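Filed under: Kitchen, Cleaning Tips

I used to ruin dish towels constantly, mostly by washing them with everything else I own. My Foltville apartment has very hard water, so they came out stiff and kind of gray – yuck! Now I do them on their own, hot cycle, half the detergent and no fabric softener at all (it leaves a coating and then they won't soak up a thing).

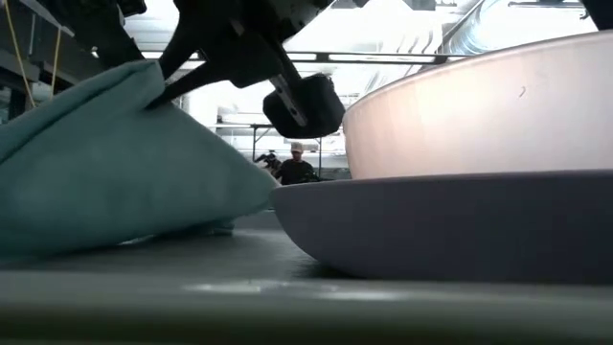

For greasy ones, I rub in a little dish soap first and let them sit overnight. If they still smell musty, I add 2 cups of white vinegar to the rinse. Then straight onto the line, or the dryer on medium if it's October and pouring.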